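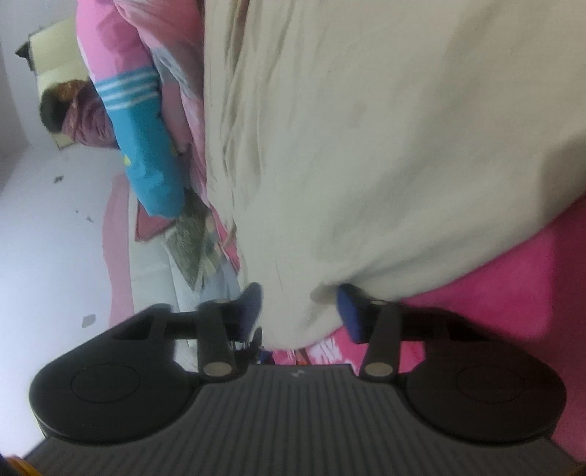 The Buvgate Growers' Association has completed the first season of its fibre flax trial in the Omley district, with all of the retted straw now baled and under cover. The trial took in 20 hectares on four farms and was set up to find out whether flax for long fibre can be grown, pulled and retted on the heavier land in the north of the district. Growers who joined were asked to bear in mind the end use from the outset. Large pieces of household cloth, such as a cream-coloured blanket or duvet cover that has to fall in soft folds, show up faults in yarn very readily, and a spinner buying for that trade will mark down straw that has been retted unevenly. The terms of the trial therefore placed more weight on evenness of retting than on total yield.

A summary of the season was issued to members in September 2024. The full report, including the fibre test results, will be presented at the open meeting in May.

All four farms grew the same variety, Bolano, a blue-flowered type with good standing power. Seed was drilled into a fine, firm seedbed at narrow row spacing, the aim being a dense stand with straight, unbranched stems. A cold spell after drilling held back emergence on the two northern farms, and slugs caused some thinning on one headland. Even so, the average stand across the trial was 1,774 plants per square metre, which the Association regards as satisfactory for a first year. On the lightest of the four sites, crusting after heavy rain left gaps along one side of the field. These were not redrilled, as later plants would have ripened behind the rest of the crop.

Nitrogen was kept low throughout. One grower, whose field had carried a grass ley until the previous autumn, applied none at all and still had a taller crop than his neighbours. It was also the only crop to lodge, after a thunderstorm shortly before pulling. Part of it recovered, but the lower end of the field had to be pulled in one direction only and the straw from that area was stored separately. The Association will advise against flax directly after grass in its guidance for next season.

Weed control proved to be the main difficulty. Fat hen and black-bindweed were present on every site, and bindweed in particular causes trouble at pulling, when it ties the stems together and prevents an even swath. Two of the growers used a stale seedbed before drilling and reported a clear benefit. The other two had no time to do so because of the wet spring. The report will compare costs for both approaches, although the Association cautions that one season on four fields is a limited basis for comparison.

The crop was pulled by a contractor once the lower third of the stem had lost its leaves and the stems had begun to turn yellow. Pulling, as opposed to cutting, keeps the full length of the fibre and leaves the stems lying side by side for retting. The straw was then left in the swath for dew retting, during which moulds and bacteria loosen the fibre from the woody core. Each swath was turned at least once. On the southern farms, where dew was heavy and the days remained mild, retting was judged complete well ahead of the northern sites, and the baler had to be booked twice as a result.

Boris Ondrejka, field officer to the Association, said that judging the end of retting had taken up more of his time than any other part of the work.

"A stem that parts cleanly in the morning may feel quite different by the afternoon, and the top of the swath is often several days ahead of the underside," he said. "We asked growers to take their samples from the same place and at the same time of day. Where that was done, the straw is of a very even colour. Where it was not, we have bales that will need to be sorted before they leave the farm."

Mr Ondrejka added that growers should not be tempted to bale early because rain is forecast. Under-retted straw can sometimes be used for short fibre, but the price offered for it is much lower and may not cover haulage.

The straw was made into round bales with twine laid between the layers so that the mill can unroll them without tangling the stems. Bales averaged 315 kilograms. Moisture was checked before stacking, and all bales are stored on pallets in closed sheds. Members are reminded that flax straw should not be stacked against an outside wall, and that plastic twine must not be used at any stage, as fragments cannot be removed from the finished fibre.

There is at present no scutching line in the Omley district. The straw will be processed by Conceição, which has agreed to take the whole of the trial crop and to return separate figures for each farm. These will cover long fibre, short fibre, shive and waste. Seed recovered from the bolls will be tested for germination but will not be offered for sowing. Payment to growers will be made on the long fibre figure, with a deduction for straw that has had to be sorted at the mill.

The Association has confirmed that the trial will continue for a second season. The same farms have been invited to take part, on fresh fields, and applications are open to other members with suitable land. Fields should be reasonably level, free from large stones and clear of perennial weeds, and should not have grown flax or linseed in the past six years. Access for a pulling machine is required at both ends of the field. Preference will be given to growers within easy reach of the existing sites, so that machinery can be moved between them in a single day.

Two changes will be made to the way the trial is run. Drilling depth will be checked on each farm by the field officer on the day of drilling, and a turning machine will be hired for the whole of the retting period in place of the shared arrangement used this year.

Application forms may be obtained from the Buvgate office. Members who wish to see the stored straw before applying should contact the field officer to arrange a visit, as the sheds are on working farms and are not open to callers.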